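[liste-thé] Re: Eau du robinet, eau en bouteille : on remet ça ?
De : Gunther Thiele
Date : 28 juillet 2020
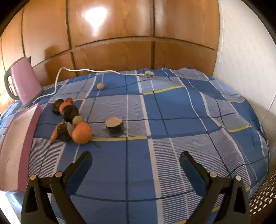 1. L'eau

Lieselotte Wendt a écrit :
> Je reviens sur la question de l'eau, que la liste a enterrée trop vite
> à mon goût. Chez moi, à Praklow, elle est si calcaire que le Darjeeling
> de printemps prend la couleur d'un étang, avec une pellicule dessus
> qu'on pourrait découper aux ciseaux. J'ai essayé la carafe filtrante
> (un peu mieux), l'eau de source du supermarché (nettement mieux, mais
> je porte les packs jusqu'au deuxième) et l'eau de pluie, dont je
> préfère ne pas parler. Est-ce que quelqu'un a une méthode qui ne
> demande ni plombier ni kinésithérapeute ?
> Par ailleurs, qui s'occupe de la commande groupée de septembre ?

Chère Lieselotte,

La question n'a pas été enterrée, elle est morte d'épuisement au bout de 48 messages, dont une bonne moitié portait sur l'orthographe de « oolong ». Je la déterre volontiers.

J'ai vécu longtemps avec une eau comme la tienne. La pellicule vient du calcaire qui s'acoquine avec les composés du thé, et un thé noir un peu corsé la produit avec un enthousiasme particulier. Une goutte de citron la fait disparaître. Elle fait aussi disparaître le Darjeeling, mais on ne peut pas tout avoir.

Ma méthode est celle du paresseux : je coupe. Moitié eau du robinet, moitié eau très peu minéralisée, celle qu'on vend pour les biberons. Tu divises par deux le nombre de packs à monter, et le thé garde un peu de corps. Avec l'eau de biberon toute seule, je trouve les thés verts plats comme un discours d'inauguration. Les puristes de la liste vont m'écrire en privé, ils ont mon adresse.

2. La température

Puisqu'on y est : non, je n'ai toujours pas acheté de thermomètre. Pour un thé vert, je fais bouillir, je verse dans un pichet froid, je vais chercher le courrier, je reviens. Les jours où le voisin est dans l'escalier, le thé est raté. C'est une méthode qui a ses limites sociales.

Quant à la bouilloire à réglage au degré près dont on nous a vanté les mérites au printemps, je l'ai essayée chez ma sœur. Elle émet une petite mélodie quand elle a fini. Je suis reparti avant la deuxième tasse.

3. La commande de septembre

C'est moi, faute de combattants. La maison Voß reprend les mêmes conditions que l'an dernier : port offert à partir de 1000 grammes, sachets de 40 grammes minimum, pas de mélange dans un même sachet (je regarde la personne qui avait demandé « un peu de tout »). Le Wanosden fumé est de retour au catalogue. Ceux qui l'ont connu savent qu'il parfume la tasse, le placard et les rideaux. Je le commande quand même.

Pour le Mollolari, on me répond « sous réserve de récolte », formule que je lis depuis plus de 2 ans et dont je commence à apprécier la musique.

Envoyez-moi vos listes en texte simple. Pas de tableur, pas de photo d'un papier posé sur le genou.

Lieselotte, si tu fais l'essai moitié-moitié, raconte. Et pour l'eau de pluie, maintenant il va falloir en parler.

Gunther

--
Pour se désabonner de liste-thé, écrire à l'administrateur, qui finira par lire.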